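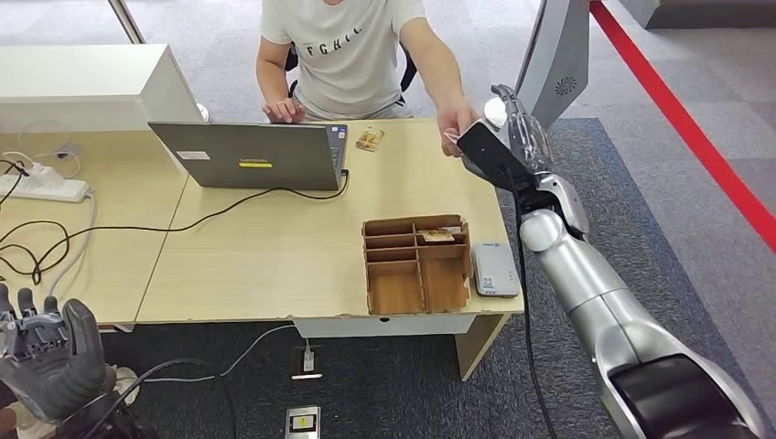

Wumpini says a card that has no slot will end up under a laptop, and a card under a laptop is a card you're going to pay for twice. This was in reply to me asking, in the group chat, at eleven at night, if anyone else's desk eats small flat things.

So. Desk post. Quick one because I have to be out the door by four.

Background, for anyone new: two desks pushed together, light wood, shared. The join down the middle is a menace. Pens roll to it. Cards go in it edgeways and then you need a ruler. I lost my library card down there in November and a transit card with 80 dollars on it before that. Got the library one back. The transit card, no. Cancelled it, got a new one, found the old one a month later stuck to the bottom of a notebook.

Anyway the organizer. Wooden, open top, a stack of little flat cubbies on the left, bigger compartment on the right. It's from Barkska, who I'd never heard of, Leonardo ordered it and then moved out and left it. I had it on the floor for ages with chargers in it. Wrong use! Chargers want a drawer. Cables come up out of any open box like weeds and then you can't see what else is in there.

Flat things though. It's very good at flat things. Once I worked that out the rest took one evening.

What goes where, for now:

Bottom cubby, receipts. I empty it when the paper starts to stick out the front.

Next one up, cards I use every week. Transit, library, building card.

The one above, cards I don't use but can't throw out. Old gym. The Steveck loyalty thing with one stamp missing, I will get that stamp. Business cards from people whose faces I no longer remember.

Top one, stamps and sticky notes. Sticky notes curl if you lay them on their side, did not know that.

Big compartment on the right, anything that's in the middle of being dealt with. Stuff to mail, stuff to hand back to somebody. This is the one that fills up. Aldo thinks I should have a rule for it and he's right and I don't.

The cubbies are shallow so cards are easy to get at. If yours are deep, cut a strip of cardboard and push it in at the back, otherwise you'll be fishing around with two fingers every morning. I did that with the last organizer, which was a plastic one and slid all over the place. Wood stays put. Mine weighs a decent amount, I haven't put feet on it or anything.

Where it stands matters more than I expected. First I had it on the left, by the wall, tidy looking, useless. You'd have to lean over the laptop to reach it so of course I just put the card down by the laptop instead and there we are again. Now it's over on the right hand desk, toward the middle, arms length. Sombat came by and dropped a card straight in a cubby without being told, so it must be obvious enough.

Cables. Not solved. The laptop lead still loops right across the wood and off the side and I catch it with my sleeve. Harsh swears by those stick on clips from Joltuvau, I bought a pack, two came off overnight and took a bit of the finish with them. So be careful on anything varnished. I'm thinking of a binder clip on the back edge. Someone must have tried this, tell me.

Snacks. I know. The no food rule lasted until I got hungry. Current rule is one packet, closed, flat, and it leaves when I do. Crumbs in the join are worse than cards in the join, you can't get them out with a ruler, you need to pull the desks apart and vaccum, and pulling the desks apart means unplugging everything. Did it once. There was a coin in there from a country I've never been to.

Things I took off the desk and haven't missed:
the pen cup (I use one pen)
a lamp that didn't work
the second mouse
a stack of printouts, 300 pages easy, all of which I had as files
a mug of dead batteries

Things I took off and put back the next day: hand cream, tape. Tape lives on a desk, I don't know what I was thinking.

Also peeled the old stickers off my notebook and half of them went straight onto other things, so I'm not sure that counts as clearing up.

Next is the drawer, which is where all of the above went, so definately not looking forward to it. There's a Stojanović tin in there that won't open and rattles. Leonardo if you're reading this, is it yours? And do you want the organizer back, because I would rather you said no.

Ok, ten to four. Shoes.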